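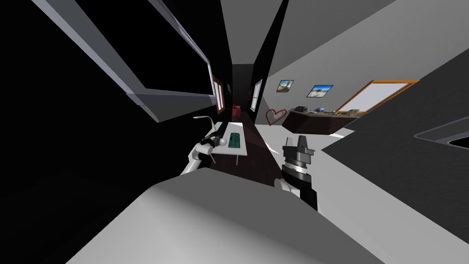 White table, small white ball at the near edge.

Flumcombe Hall, winter walk-round: my checklist and comments
January 16, 2023

Right, I've done the full circuit with my torch and my flask, and I've put a comment under each line this time because Ferhat told me that a page of bare ticks is no use to him (fair point!). Anything marked ACTION needs someone's name next to it before the hall is let out again.

1. Front steps and handrail: OK
The rail is solid now. I leaned my whole weight on it and it didn't budge. Salt bin is full, scoop is missing again.

2. Main door and closer: ACTION
Still slams. I set the closer a quarter turn slower in November and it has crept back. It needs a new one, and El Idrissi have quoted 198 pounds fitted, which I think we should just pay.

3. Fire exits, opened and walked through: OK, with a grumble
All of them open. The kitchen one had a stack of Skotau delivery crates on the outside, so I moved them and left a note. Please, please don't stack things there, even for five minutes!

4. Extinguishers: ACTION
Gauges all in the green. The tag on the foam one by the stage is so faded I can't read the service date, so I'm treating it as out of date until somebody shows me otherwise.

5. Emergency lighting: FAIL
I flicked the test key and stood there in the dark with my watch. The fitting over the cloakroom gave up after 61 seconds. Battery, I should think, but it's one for the electrician.

6. Tables: OK
Give each one a good wobble before you load it, and look underneath for bent brackets as well as at the top. I found one loose foot and screwed it back in with my fingers.
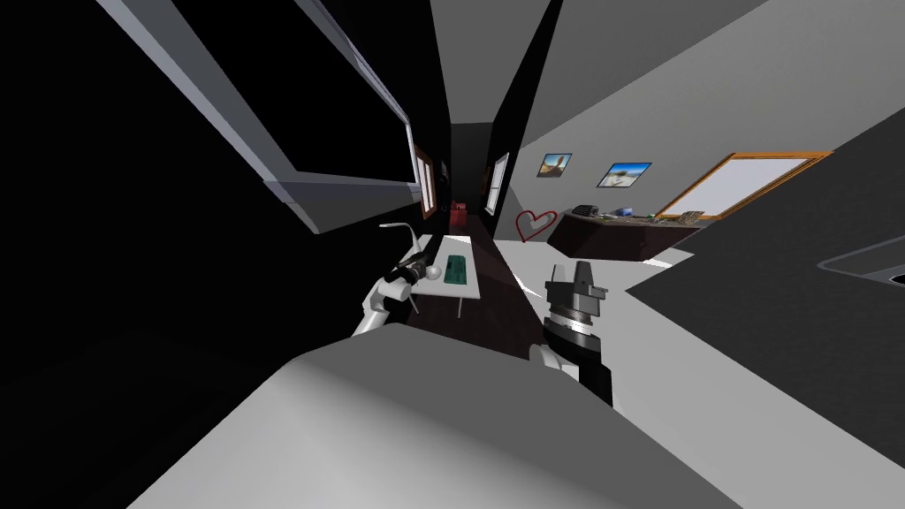 Small white table, thin legs.

7. Floor and trip hazards: OK
The lifted strip by the serving hatch is glued down and I couldn't catch my toe on it, and I did try. Marbles, balls and beads want picking up before any dancing starts, and that goes for the toddler group most of all.

8. Kitchen: ACTION
Fridge at 4 degrees, lovely. The first aid box is down to its last few plasters and the burn gel has gone walkabout. I'll pick some up next time I'm in Vellville, but I'd like the money back please, Ferhat.

9. Hot water at the basins: OK
Warm in both toilets, never scalding. The left tap in the ladies drips if you don't give it a proper shove.

10. Electric meter cupboard: OK
Last three digits 663 when I looked. Cupboard clear, door locked, key back on its hook. I also moved the mop bucket out, which had no business being in there.

Still to do: loft hatch and the outside lamp, both of which need the long ladder and a second person. I'm free most mornings if anyone fancies holding the bottom.

Checked by Siham Srour
Copy to Ferhat Keskin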